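Drosness Inquest Papers: progress report to the Wultley Fund
Prepared by Henok Moges

Where we are
The grant pays for a readable edition of the coroner's papers on the Lumanlan ferry shooting, a case the whole county argued over for one summer and has misremembered ever since. Of the 937 pages in the county box, 586 are now transcribed and checked. The coroner's handwriting is fine until lunch and gets steadily worse through the afternoon.

Witness statements went first, as agreed in the spring. Two ferrymen describe the same quarrel so differently that I checked twice they were on the same boat. They were, and neither liked the other.

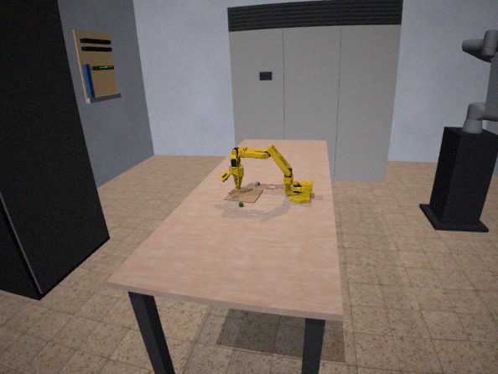
Problems
The jury foreman's notes are missing. The index lists 40 leaves and the folder holds a newspaper clipping on hog prices. Heltlow Library may have a copy – they have promised to look, as they promised in August.

Money
Travel is under budget by $200, mostly thanks to a motel I will not be using again. I would like to move that sum to page scans.

Next
Finish the judge's ruling, draft the introduction, and settle how to spell the dead man's name. The court managed it four ways, once on a single page. A sample chapter will come with the next report.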